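Machines and Chores: Where Things Stand
Gallery
Devance Workshop Notes
2020-12-04

Every December we put up a short gallery on the same subject: can a machine do the small jobs people do with their hands at home and on the shop floor? The answer this year is still "a few of them, under the right conditions." A robot arm can repeat one motion all day. Give it a mixed pile, a soft bag or a drawer that sticks, and the work slows down or stops.

The pages below stay with one small kind of job: take a part, hold it the right way around, and put it where it belongs. Putting cutlery in a tray is that job. So is putting a bracket in a jig, or a lid on a food box. A toy shape sorter makes a fair stand-in. The shapes are simple, the holes are cut to match, and anyone can tell whether a piece is in the right one.

Holding a part against a stop

A person who picks up a part at a bad angle turns it in their fingers without thinking. A gripper with two stiff fingers can't do that. The usual answer on a shop floor is a fixture, a fixed piece with a base and a wall. The part can be set down or pushed against it, and then gripped again from a better side. It costs a few seconds each time, and it works well enough that many packing and assembly lines are built around it.

The finger's flat plate is against the green arch block, at the black fixture. The opening in the green board at lower left has a similar arch outline.
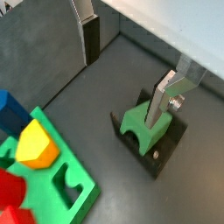 What carries over to the home

Very little of this moves straight into a kitchen. A fixture has to be bolted down, and most people don't want one next to the sink. The Poladlow apartment trial, which we wrote up earlier this year, got around that by using the corner of the counter as a stop. The machine sorted spoons and forks into a tray, and it did fine with the heavy ones. Thin spoons that nested together had to be pulled apart by hand.

Laundry is further off. A shirt has no fixed shape, so there is no edge to push against a wall. The folding machine at Bundgaard handles flat towels if a person lays each one out first. By the time the towel is laid out, most of the work is done.

Dishes are in between. Plates of one size are close to a factory part. A sink with a pan, two glasses and a cheese grater in it is another matter.

What carries over to the shop floor

Here the picture is better. The Brurkero line ran 1,774 parts through a regrip station during its test week, all of one type, with the station set up by a person on the first morning. Changing over to a second part took most of a day. A shop that makes 3,000 of something can live with that. A shop that makes 20 different things in a morning can't, and it will keep doing the job by hand for now.

The green part is up off the table here, held between metal fingers with its curved channel facing out. The black bracket is to the left, and more colored blocks are on the green plate behind.

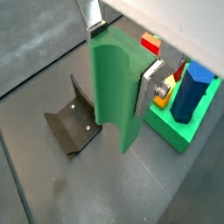
Would a robot arm save time on small sorting jobs in a shop today?

It depends on how many of the same part you run. For long runs of one stiff part, an arm with a simple fixture can take over the job, with a person nearby to clear jams. At Devance we use 500 pieces as the lower limit before we bother setting one up. For short mixed runs, a person with a few bins is faster and costs less.

Past galleries are listed by year in the side menu. The write-ups of the Poladlow and Brurkero tests are under Reports.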